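## 4. Comparing two finger sets on soft items

Use this section after the jaw calibration in section 3. You will run the same cloth pickups with the Kokov fingers and then with the Gurneck fingers, and log the results in Onsri.

1. Charge the hand-held gripper to at least 70 percent.
2. Fit the first finger set. Tighten the screws by hand, then give each one a quarter turn with the key.
3. Open and close the jaws 4 times. They should move freely - if they stick, go back to section 3.
4. Start a new log and enter the finger set name.
5. Bring the jaws in from the near side of the item. Close them on an edge or a corner.

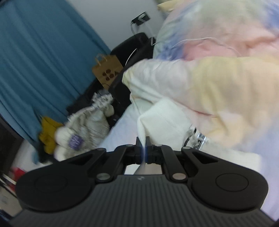
Closed grips on white fabric, bedding test.

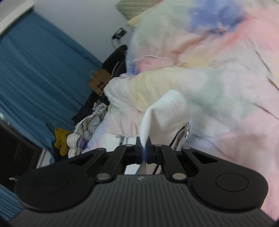

**How many pickups do I need for each finger set?**

Plan on around 117. Shorter runs can be used for a quick check, but don't use them to choose between sets.

6. Hold the grip for 2 seconds, then lift straight up.
7. Mark the pickup as held, slipped or missed. A grip that slides but does not let go counts as slipped.
8. Swap the fingers and repeat from step 3 with the same items.

**Note:** Keep the grip force setting the same for both sets. If you change it partway through, start a new log.

**Caution:** Keep your free hand away from the linkage arms while the jaws are moving. Do not close the jaws on zipper teeth or cables.

Send finished logs to Quyên Âu with the finger set name in the subject line. Worn finger pads go back to Sandetti in the original tray.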